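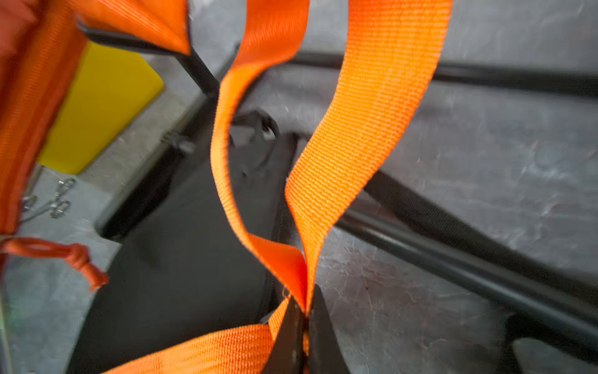
Teaching a gripper to hold webbing

Soft things are harder for a home robot than blocks and cups, and I lost most of March before I understood why. A block stays where you left it. A strap changes its shape each time you touch it, so the program must not depend on one exact form. I chose nylon webbing in bright orange, so the wrist camera can separate it easily from a gray surface. When the fingers press on the folded part, the rest stands up in a tall twisted loop, and this loop can fill a big part of the view. Please plan for it before you write any code.

What you need

A small arm with a two-finger gripper. Mine is a Putgate kit, which I modified in our shared workshop.
A small camera at the wrist.
One strap of nylon webbing, 640 mm long.
Printed finger tips with a narrow end. Wide tips push the strap away.

Step 1. Set the camera

Fix the camera so that you see both finger tips at the bottom of the view. Tighten the screws well. If the camera moves even a little, you must do step 2 again.

Step 2. Find the closing force

Start with the lowest current and go up in small steps. Pull the strap gently by hand after every step. On my motors it began to hold at 363 mA. Then I added a bit more for safety, but not too much, or the motor becomes hot.

Step 3. Pinch a fold

Do not try to take the strap flat. Bring the fingers down with an opening of 13 mm, push them slowly together, and let the webbing make a fold between them. Close completely only when the fold is there.

Step 4. Lift slowly

Lift 5 cm and wait for two seconds. The loop will swing, and it needs this time to become quiet. Take the camera reading after the wait, not before.

Step 5. Check for twist

The two sides of the loop may cross. My program looks for the crossing point, and if it is too near to the fingers, it puts the strap down and tries again.

If it does not work

The strap slides out: clean the tips with alcohol, or glue thin rubber on them.
The camera loses the strap: move your lamp to the side. Shiny nylon can look white under strong light.

Questions are welcome in the comments. I answer in the evening, usually.

Maëlle Friesen
12/09/2018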